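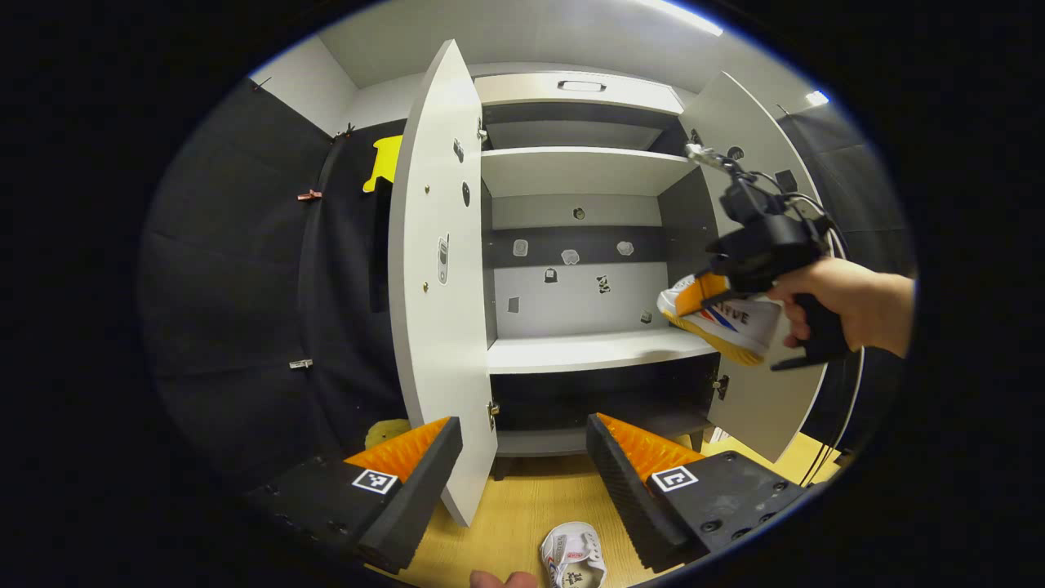

Shoe storage task, Eden project. A white sneaker is held in a hand-held gripper in front of the open cabinet; a second white sneaker lies on its side on the floor.

Eden: Teaching Household Tasks by Hand
Photo gallery, Etetti Institute, Söderlund Laboratory

The Eden project studies how a robot may learn ordinary household work from people who carry out that work themselves. Participants do not write instructions or operate a control panel. They hold a pair of grippers, one in each hand, and perform the task at a natural pace. Recordings of these movements are later used to train a robot arm fitted with jaws of the same shape.

This gallery presents the work of the project's storage group, led by Chun-yin Sin. The group is concerned with tasks in which an object must be lifted from the floor, turned and placed on a shelf inside a piece of furniture. Shoes were selected as the first class of object. They are soft in some places and stiff in others, they have a clear front and back, and most homes keep them in a closet or cabinet.

About the picture

The gripper in the foreground has black jaw fingers lined with ridged orange pads. Each finger carries a square black-and-white marker. In the Eden method, markers of this type allow the opening of the jaws to be measured in every recording.

The cabinet is white, with both doors open. Small stickers have been placed on the back wall of its middle compartment, including three in the shape of flowers. The group's procedure calls for some visible detail on plain surfaces, as large areas of a single color make it difficult to follow the position of the hands.

About the task

Each demonstration begins with a pair of shoes on the floor. The participant picks up one shoe, places it on the lower shelf with the toe facing the back wall, and repeats the movement with the other shoe. The doors remain open throughout. The starting position of the shoes is changed before each attempt, and a shoe may be upright, on its side or upside down.

The task was demonstrated 550 times between spring and November. Of these demonstrations, 200 were made with the shoes in positions chosen by the participant, and the remainder followed a printed plan. New participants complete 10 practice attempts, which are not kept. A demonstration in which a shoe is dropped is kept and labeled, provided that the participant picks the shoe up again and finishes the task.

Demonstration by remote control

A smaller part of the work is done with the Astard station, at which a participant guides a robot arm from a desk in the adjoining room. Remote sessions are slower, and the station is reserved for movements that the arm has difficulty repeating from hand-held recordings. Turning a shoe that lies on its side is the principal movement of this kind. The storage group compares both methods using the same shoes and the same cabinet.

Taking part

Adults with no experience in robotics are welcome to apply. Sessions are held at the Söderlund Laboratory and last 2 hours, including a period of instruction and a rest break. Participants should wear closed shoes and sleeves that can be fastened at the wrist. Applications may be left at the Etetti reception desk, addressed to the Eden project.

Use of this page

The picture on this page may be used for teaching and in student reports with credit to the Etetti Institute, Eden project. Requests for any other use, including printed publications and exhibitions, should be sent in writing to the office of Chun-yin Sin and should state the title of the publication and the intended size of the reproduction.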